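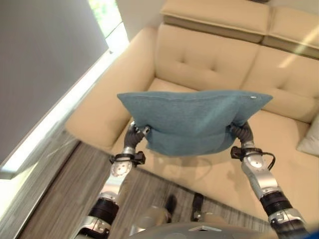 Throw pillows on a light sofa – how do you keep the covers looking decent?

Home Forum > Living Room > Upholstery and Soft Furnishings

marilou_f
16 Apr 2024
We have a cream upholstered sofa and teal-blue throw pillows. The sofa is fine. The pillows are the problem. The covers are a woven fabric with a bit of heather in it, and after one winter they look creased and tired. The inserts also sink to the bottom, so when you pick one up all the weight hangs in the middle and the top goes flat.
I bought 4 of them in December, the Lesport ones, and I have been shaking them out every morning. It lasts until somebody sits down. Do I need new inserts, new covers, or a different way of setting them out?

calimlim_c
What size are the inserts compared to the covers? If they are the same size, that is your answer. Go up 2 inches. A 20 inch insert in an 18 inch cover fills the corners and pulls the creases out of the front.

marilou_f
Same size. 18 in 18. They came that way.

calimlim_c
Then try one bigger insert before you spend money on anything else. Put it in one pillow and leave the others alone for two weeks so you can compare them.

Rogelio P.
I don't agree with going up 2 inches on every pillow. It depends on the fill. With feather it works. With polyester you end up with a hard ball that rolls off the seat, and the zipper takes all the strain. I split two Bennani covers that way, right at the end of the zipper where the stitching stops. For polyester I would go up one inch at most.

calimlim_c
I have polyester in mine and have not split a cover in six years. Maybe the Bennani covers were cut small.

Rogelio P.
Maybe. I measured them after the first one went and they were half an inch under. I would still rather not find out with a cover I like.

nana.a
Before buying inserts, take one out and look at it. If the fill has moved to one end you can often fix it. Lay the insert on a table, work the lumps apart with your fingers through the fabric, then put it in the dryer on low for twenty minutes with a couple of clean tennis balls. Check the label first. Foam does not go in the dryer.
On shaking: hold it by the two bottom corners and shake so the fill runs toward the top, then turn it over and do the same from the other side. If you always hold it by the top corners, everything ends up at the bottom and stays there.

marilou_f
I always hold the top corners. I will try that.

C. Dalisay
Does pulling on the corners damage the cover? My mother never let us pick pillows up that way. She said to lift from underneath with both hands flat.

nana.a
If the cover has piped edges or tassels, yes, lift from underneath. On a plain sewn edge I have never had a problem. Grab enough fabric that you are not hanging all the weight on the stitching.

Rogelio P.
Agree with that part.

C. Dalisay
Another thing to watch is color. A dark pillow can leave dye on a cream sofa, mostly if someone leans back in damp clothes. Rub an inside seam with a damp white cloth. If the cloth picks up blue, wash the covers by themselves in cold water until it stops. Mine took three washes and there is still a faint mark on one arm of the couch from before I knew.

marilou_f
Just did the cloth test. It came up clean on both sides. The care tag says cold wash, line dry, no bleach.

calimlim_c
Turn them inside out and close the zipper before washing. And iron from the inside while they are still a little damp. Dry ironing on that kind of weave gives you shiny spots.

Rogelio P.
A steamer is easier. I use a small Pernel and do the covers with the inserts in them, two minutes a side. The creases drop out and you don't have to fight the zipper.

nana.a
Steam is fine, but let them air out before they go back on the sofa.

marilou_f
Update. I did the table and dryer thing on two of them, and they are a lot better. One insert was too far gone, with the fill clumped hard at one end, so I ordered a 19 inch to replace it. That is between the two opinions here. The fourth I have not touched yet.
I also moved one pillow to the bedroom chair, and the sofa is easier to keep neat with three.

C. Dalisay
Where did you find a 19? Every store near me goes from 18 straight to 20.

marilou_f
Sostumley, online. They list it under bed pillows for some reason, so search by the measurement.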